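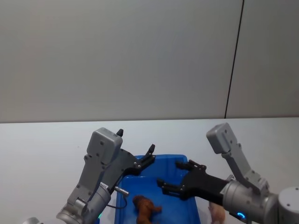

Subject: Re: [kornevholm-build] Shrinkage allowance for the Udelura mix

Replying to the message from last night, with the original text left in so that the archive makes sense.

> We cast the first set of test bars from the Udelura lime mix using the water ratio on the old sheet. After drying, most of them came in short of the mould length, and two have hairline cracks near the middle. Is the allowance on the sheet wrong, or are we measuring at the wrong time? We took the reading as soon as the bars would come out of the mould without bending.
>
> Also, the sheet gives the sand as "sharp, washed" with no grading. Does it matter which one we buy?

Taking the timing first. A reading at demoulding tells you very little. The bar still holds a good deal of free water at that point and has most of its shrinkage ahead of it. The sheet assumes a first reading at demoulding and a second at constant weight, and the allowance is worked out from the second. Constant weight here means two weighings, a day apart, that agree to within the resolution of your scale. If your scale only reads to the nearest five grams, leave three days between them.

On length, the moulds at Kornevholm are nominally 200 mm inside, but they were made in two batches and the later batch is short. Mine measures 198 mm between the end plates. If you take 200 as the starting length you will report 2 mm of shrinkage that never took place. Measure each mould cold and clean, write the figure on the end plate in pencil, and use that figure.

The cracks are a separate matter. Mid-length cracks in an otherwise sound bar usually mean the ends were held. Check that the release oil goes right into the corners and that the end plates can be slackened without knocking them. I slacken mine after the first evening and leave the sides on. Covering the bars with damp sacking for the first few days also helps, provided the sacking is kept off the surface by a couple of battens.

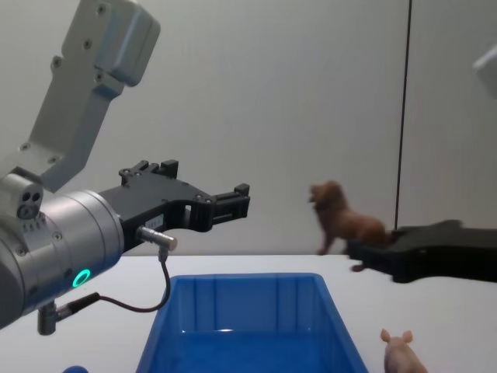
*Photo: Saltero workshop. Free to reuse with credit.*

On sand, the grading matters more than the supplier. The Russo pit sells two that both meet "sharp, washed". The coarser one gives lower shrinkage at the same lime content and is harder to finish. The finer one needs more water to reach the same flow, and the extra water is where your movement comes from. If you have a mixture of the two bags in the shed, and I suspect you have, the bars will not agree with each other whatever you do about timing.

For comparison between groups, please use the following and nothing else for the next round:

| Item | Value |
|---|---|
| Sand, Russo coarse, dry | 100 parts by volume |
| Lime putty, Udelura | 40 parts by volume |
| Added water | to flow, recorded by weight |
| Mixing time | 20 minutes, with one rest |
| Bars per batch | 3 |

Flow should be judged on the small table, and the spread entered in millimetres. My last batch spread to 123 mm and cast without trouble. Anything much wetter will bleed at the top face, and the bar will then shrink more on that side and bow. A bowed bar should be measured along both long edges and both readings entered. Do not average them on paper, as the spreadsheet does that.

Please also record the room. The difference between the Saltero store and the upper room at Kornevholm was enough last December to account for most of the scatter in the results. The upper room dries too quickly once the heating comes on at six in the morning.

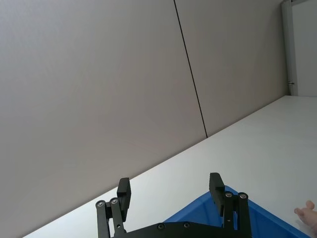
**Can bars that have already cracked be used for the shrinkage figure?**

Only if the crack is closed and the two ends still line up against a straight edge. Otherwise enter the bar as lost and cast another.

I still need the results sheets from the first round, including the failed bars. Plain text is fine. Put the batch letter and mould number in the subject line, one message per batch.

The revised sheet will have the coarse sand named and the 200 mm figure removed. The joint width table stays as it is until we have the second readings.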